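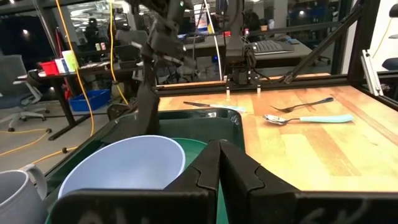 Farbe auf den Tisch!

Wer sagt eigentlich, dass Besteck aus einem Guss sein muss? Hellblau, Teal, dazu eine Gabel mit dunklem Griff — auf warm gemasertem Holz macht so ein Durcheinander einfach gute Laune! Ich sammle seit Jahren einzelne Teile, rund 70 liegen inzwischen in meiner Schublade, und kein Frühstück sieht aus wie das andere. Eine hellblaue Schale passt wunderbar zu Grün, gern auch zu zwei verschiedenen Tönen, und ein blassgrauer Becher bringt wieder Ruhe hinein. Fündig werde ich meist bei Larari in Alirgate, wo im Januar die Restekisten vor der Tür stehen (früh hingehen, gegen zehn sind die schönsten Löffel weg).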